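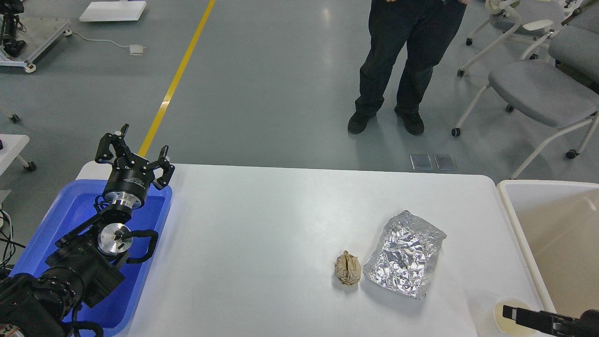
How far back should a person stand while two arms are working at a shared table? Far enough that neither arm, fully stretched, could touch them, and in our house rules that means behind the line we agree on before the power goes on.

Filed under: Talks & Workshops
4 min read

Good morning, everyone, and thank you for coming in so early – I know the coffee at Brevdale opens late. I'm Lakshmi Salian, and I look after the working rules for the sorting cells at Clovside. (Pause here, let the back rows sit down.)

Start with the table. Our first rule is that only the things for the task go on it. No phones, no pens, no half-finished notes, however tempting that nice clean surface may be.

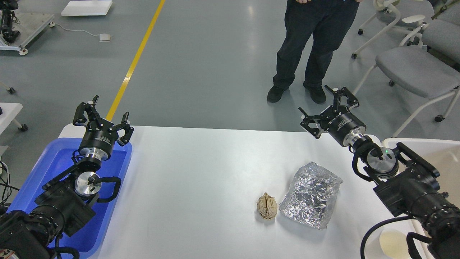 Slide 2. Paper ball and foil on the tabletop, an arm on either side.

Now, the person. Senthil Subramaniam wrote this part, and he was very patient with my questions. One named attendant per cell, standing where they can see both grippers, and nobody else comes closer without asking them first. Ask out loud, please. A nod across a noisy room gets missed. 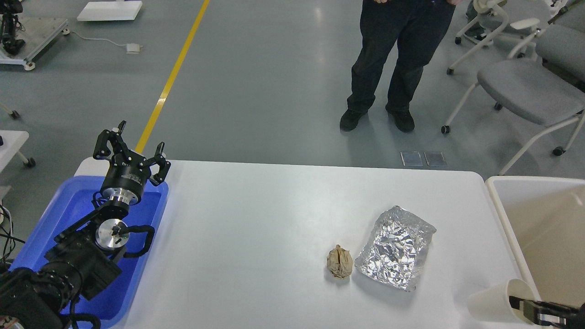 Slide 3. Right gripper with a paper cup, attendant on the far side of the table.

Speak slowly on this one. Light items like cups and wrappers feel harmless, and that is just when people reach in to help. If something tips or slips, leave it. Stop the cell, wait for both arms to be still, and then reach in. We logged 3,660 picks under these rules at Ham, and Edeltraud Brunner read through every stop note, bless her.
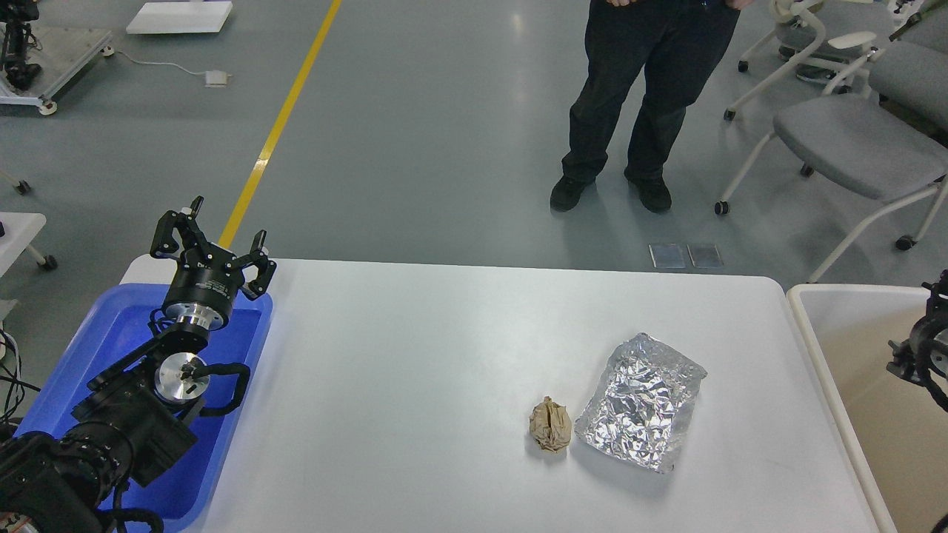

Slide 4. Left arm over the blue tray, fingers open.

Last point, cables and floors. Walk the whole area before each shift and move anything a shoe could catch. Chairs stay back from the table too. The checklist has 43 lines, which I admit is long, and Raghavendra Gounder would love to hear which ones you'd drop.

Questions until the break, then over to Thenmozhi Nadar for the Zekum session.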